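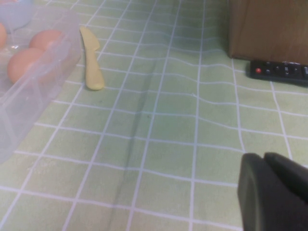 Restoring the sound of a film with no surviving mix

Thu 8 March

Nima Heydari has spent the last seven months on one reel-to-reel problem. The film is Huvurthorpe, a low-budget comedy about two brothers who inherit a failing bus company, and it had a short theatrical run before disappearing into a storage unit. The picture negative was complete. The sound was in pieces.

"The final mix is gone," Heydari says. "There is an optical track on one release print, and there are boxes of magnetic film with the separate dialog, music and effects. The optical track tells you what the mix was supposed to be. The magnetic elements are what you want to hear."

The print had been projected almost 200 times and the optical track shows it. The high end drops off sharply, and each reel change carries a burst of clicks where the leader was spliced and respliced. Heydari transferred it first anyway, at the correct speed and with no noise reduction, and used it as the reference for everything after.

The magnetic film came next. There were 40 rolls, several with vinegar syndrome, which causes the acetate base to shrink and curl. A shrunken roll will not sit properly on a standard sprocket drive. Heydari ran those on a sprocketless transport with low tension and corrected the timing afterward.

"You get one good pass, maybe two," he says. "I capture at a high sample rate and I don't try to fix anything while the roll is moving. If the azimuth is wrong I stop, set it, and start that roll over from the head."

Labels were a separate difficulty. The effects rolls were marked by reel and by the initials of whoever cut them, and two different systems were in use. Reel 5 had been recut late in the schedule, so the dialog rolls matched one version of the edit and the music matched another. The difference came to 305 frames, or a little under 13 seconds, spread over four cuts.

Mervyn Catterall worked as an assistant editor on the original production and was able to account for it. "We lost a scene in the depot office," he says. "The older brother reads the insurance letter out loud. It was funny in the room and it died in front of an audience. We took it out on a Friday and the music had already been recorded, so the cue was trimmed on the bench and nobody wrote it up."

Catterall also settled the question of the bus engine. On the optical track the engine can be heard under most of the second reel, including two interior scenes well away from any vehicle. Heydari had taken this for print-through or a mixing error and had started to remove it.

"No, that was meant," Catterall says. "The director wanted the engine under the father's house. It should be low. If you notice it, it's too loud."

Heydari put it back. He matched the level to the optical reference by ear and then by meter, and says the two results were within a decibel of each other.

The new mix is mono, as the original was. The distributor, Ovier, asked early on whether a stereo or surround version could be made from the separate elements. Heydari prepared a short test using the chase through the car wash and recommended against going further.

"The effects were recorded to sit on top of each other in one speaker," he says. "Spread them out and you hear the edges. You hear that the water is a loop. A mono film should come out of the center channel – that's where the jokes were timed."

Dialog cleanup was done in Dristik, mainly for hum and camera noise. Heydari kept the processing light and left the room tone in place between lines. Three lines in reel 4 had no usable magnetic source and were taken from the optical track. They are duller than the lines on either side, and he has matched them only part of the way.

"I could make them brighter, but what you'd be hearing is the hiss," he says. "I would sooner have a dull line you can understand."

The score presented fewer problems. The session tapes had been kept by the D'Amico family, who own the publishing rights, and were stored at a steady temperature. They needed no baking and played without dropouts. Two cues on them were never used in the film and will be included on the disc as separate audio.

Catterall has watched the finished version once, in a small screening room, with the sound at reference level. He had one note, on the door of the ticket office in reel 1, which he remembered as closing harder. Heydari checked the optical track and raised it by two decibels.

The restored film goes to Ovier for quality control at the end of March. The transfers of all the magnetic rolls, including the unused music and the trims from reel 5, are being kept as uncompressed files alongside the mix. The scene in the depot office survives as sound only.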